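Courses > Home Cooking Basics > Handouts > Unit 4: Dried Beans

Unit 4 handout: Cooking and seasoning dried beans

Instructor: Si-eun Ahn
Trondthorpe Community Kitchen, evening section

4 comments | 11 shares

Read this before class. We will cook black beans and pinto beans in the session, and each table gets one pot of each. The quiz at the end of the unit covers soaking, salting and storage.

1. Buying and sorting

Dried beans keep for years, but old beans take longer to cook and sometimes never soften all the way. Buy from a store that sells a lot of them. If the bag has no date, look at the skins. Many split or wrinkled skins usually mean an old bag.

Spread the beans on a sheet pan before you rinse them. Take out small stones, clumps of dirt and shriveled beans. Rinse in a colander under cold water until the water runs clear.

2. Soaking

Long soak: cover the beans with plenty of cold water and one tablespoon of salt per pound. Leave overnight. In warm weather, soak in the refrigerator. Drain and rinse before cooking.

Quick soak: bring the beans and water to a boil, boil for 2 minutes, turn off the heat, cover, and let stand one hour. Drain and rinse.

No soak: this works for black beans and pintos. Expect a longer simmer and more broken skins. The broth from unsoaked black beans is darker, and some cooks prefer it for soup.

Kidney beans are a separate case. Always soak them, throw out the water, and boil hard in fresh water for 30 minutes before lowering the heat. Do not cook dried kidney beans from raw in a slow cooker. They contain a natural toxin that low heat does not destroy.

3. The pot

Put the drained beans in a heavy pot and cover with fresh water by 2 inches. Add half an onion, a few garlic cloves and a bay leaf. Bring to a boil, then lower the heat until you see only a few bubbles. A hard boil knocks the beans against each other and breaks them.

Leave the lid slightly open. Add hot water from a kettle if the beans start to show above the surface.
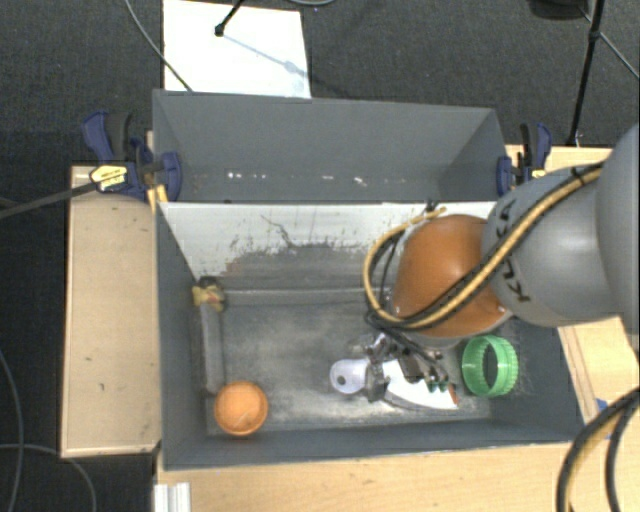
Page last changed: 2021-08-02

Start tasting after 45 minutes. Take several beans from different parts of the pot, as one bean tells you very little. They are done when all of them are creamy in the center with no chalky spot.

Salt at the start or partway through. The old rule that salt keeps beans hard does not hold up in our test pots. Acid is a different matter. Tomatoes, lime juice and vinegar slow down softening, so they go in after the beans are tender.

4. Seasoning

For a pot made from one pound of dried beans, start with:

2 teaspoons ground cumin
1 tablespoon mild chili powder
1 teaspoon dried oregano
1/2 teaspoon smoked paprika
salt to taste

Warm two tablespoons of oil in a skillet over medium heat. Add chopped onion and cook until soft. Add the spices and stir for half a minute, until you can smell them. Scrape everything into the pot and simmer ten more minutes. Ground spices burn fast in hot oil, so have a ladle of bean broth ready to cool the pan.

For refried beans, mash the drained beans in the skillet with the onion and spices. Add broth a little at a time. They thicken as they cool, so stop while they still look slightly loose.

5. Storage

Move leftover beans to shallow containers so they cool quickly, and refrigerate within two hours. Keep them in their broth. Eat within three or four days, or freeze in portions that match a can (a drained can is one and a half cups).

Bring to class: an apron, a lidded container for leftovers, and your notes from Unit 3. Knives and pots are provided.

For next time, cook a half pound of any bean at home. Write down the soaking method, the total simmering time and when you added salt.

Comments

Maeng
Does the quick soak work for chickpeas? Mine were still hard after 72 minutes of simmering.

Si-eun Ahn
It works, but chickpeas can need up to two hours, and more if the bag is old. Keep going and top up the water.

Drasel
Used half the chili powder for my kids and it was still plenty. The refried version froze fine.

Iren
We have very hard water and my beans always took forever. Tried filtered water this week and they were done much sooner.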